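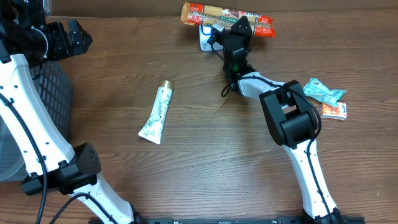
Cómo cuidar una mesa de madera de uso diario

Primero retire todo lo que está encima, también las cestas y los recipientes. Pase un paño seco siguiendo la veta, nunca en círculos.

Después mezcle 6 gotas de jabón neutro en 200 ml de agua tibia. Moje el paño, escúrralo muy bien y limpie por partes. Seque enseguida.

Para terminar, yo uso la cera Bilyk, una capa fina. Espere 16 minutos y frote con un paño limpio. En mi casa lo hago cada marzo y es suficiente.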